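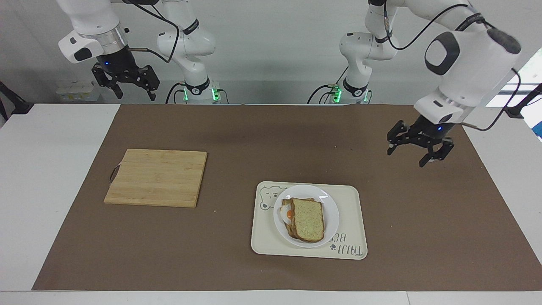 Home Tickets Queue Search Log in

Ticket 21: breakfast sandwich task, top slice
Opened by Hanna Rutkowska, Wednesday

1. Lifting the top slice off the board is the weak step. Fingertips press on the bread and don't always get a hold. The egg is fine – leave those settings alone.
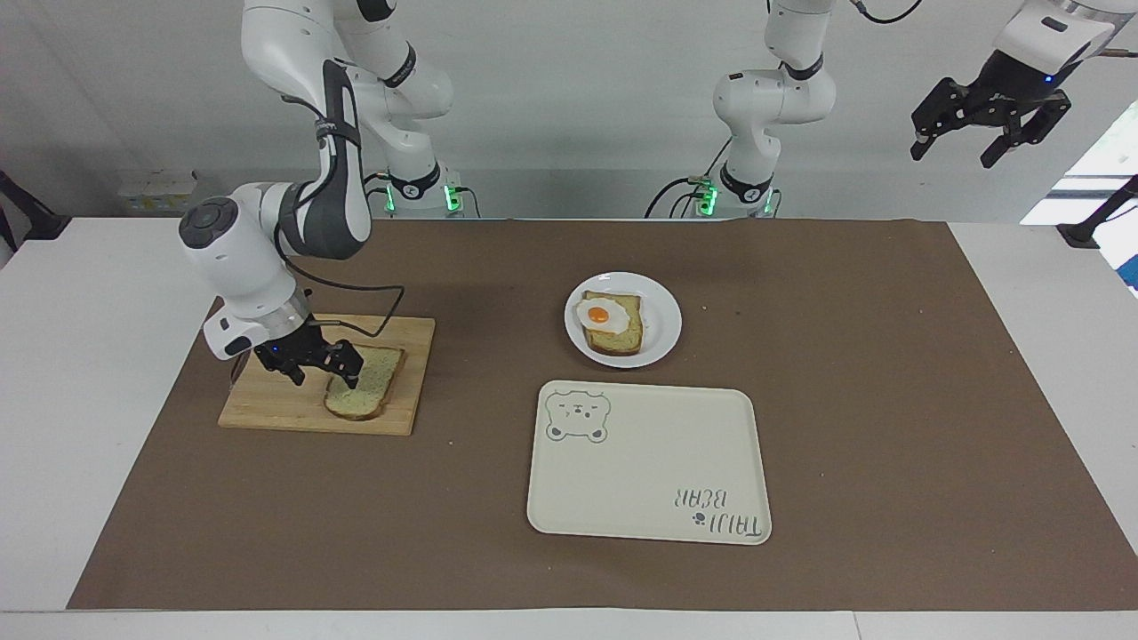 2. Beatriz Vilela: try coming in lower, 3 mm at a time. Log each miss.

3. Watch the cable near the wrist. It can hang down onto the bread.

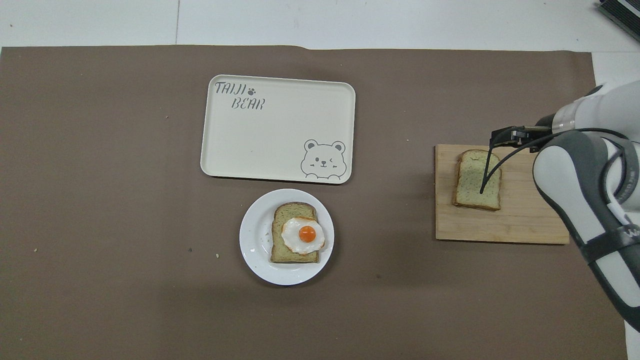 Still not something I'd put in a kitchen. Ticket stays open.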